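Lidis Publishes Result on Teaching Robots from Hand-Held Gripper Recordings in Ordinary Homes

Reading time: 3 min
16 shares | 0 comments

PLERKADLOW, July 17, 2022. Lidis, a robotics research company, today published the result of its study on how robots can learn to handle small household objects from people. The method is named Clarimico. In this method, a person does a task with gripper tools held in the hands, and the recordings are then used to train the control program of a two-arm robot. No robot is needed in the home where the recording is done.

The study includes 3249 recordings. After a quality check, 1963 of them were used for training. The other recordings were kept apart, mainly for the reason that an object left the view too early or that the two grippers were not synchronized well enough. Lidis wants to say clearly that this is a large part of the material, and the team is now working to make it smaller.

In the final test, the robot was given small objects which did not appear in the training. It picked up the object and placed it in a shallow box or tray in 70 percent of the trials. A program trained on recordings from the laboratory only was tested in the same conditions and had a lower result. The full comparison is given in the report.

"For many years we recorded in the laboratory, on a gray table with good lamps," said Kiri Te Moana, who leads the study. "The robot learned well, but it learned our table. When we moved it to another room, it became lost. So we decided that the recordings must come from the rooms where people live, with their furniture and their own light."

The recordings were made in 16 homes in the town of Kereama. The participants worked in bedrooms, kitchens and living rooms, and they chose the place of work by themselves. They received a short training of one afternoon before the first recording. The tasks were simple: to take an object, to turn it, to pass it from one gripper to the other, and to put it in its place.
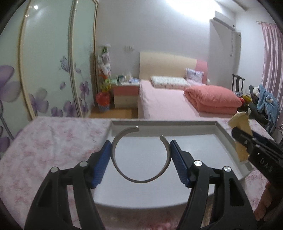
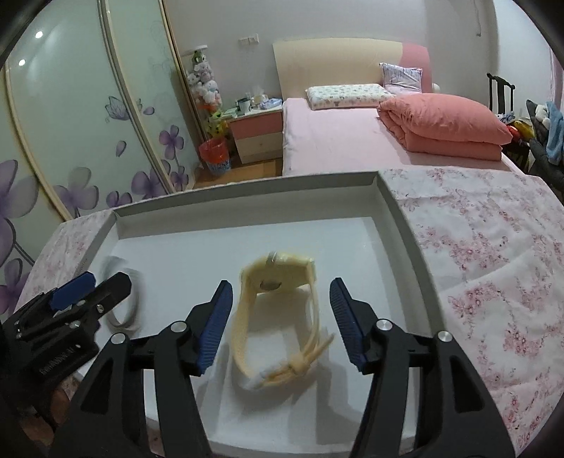

Recording with small objects in a bedroom. Both views are taken from a hand-held gripper.

Thin and soft objects were the most difficult part of the study. A stiff block can be held almost anywhere, but a ring or a strap changes its position easily when the fingers close. The Clarimico method therefore gives more weight to the short moment before the contact. In this moment the person usually makes several small corrections with the hand, and older training methods often removed these corrections as noise. The team kept them. According to the report, this one change brought a bigger improvement than any change in the size of the program.

A second finding concerns the background. The team expected that a room with many things in it would disturb the training. In the test, the recordings from full rooms were at least as useful as the recordings from rooms with little furniture. The team believes that the program learns faster to look at the fingers and the object when everything else is different from one recording to the next. This explanation is not proven yet, and it will be studied separately.

There are also limits. The robot works more slowly than a person, and it has difficulties with transparent objects. The tests were done with only one model of robot arm. Tasks which need strong force, for example opening a tight lid, were not included.

"I am content with the result, but I would not put this robot in my mother's house tomorrow," said Te Moana. "It still drops things, and we need to understand better why."

The next stage of the study will begin in December. It will include longer tasks with several steps, such as putting away the contents of a drawer. Lidis is looking for more households in Kereama that would like to take part. Participants will be able to watch their recordings and to ask for the deletion of any of them before the training starts.

The report can be requested from the Lidis press office in Plerkadlow. Interviews with the research team are possible in English by appointment.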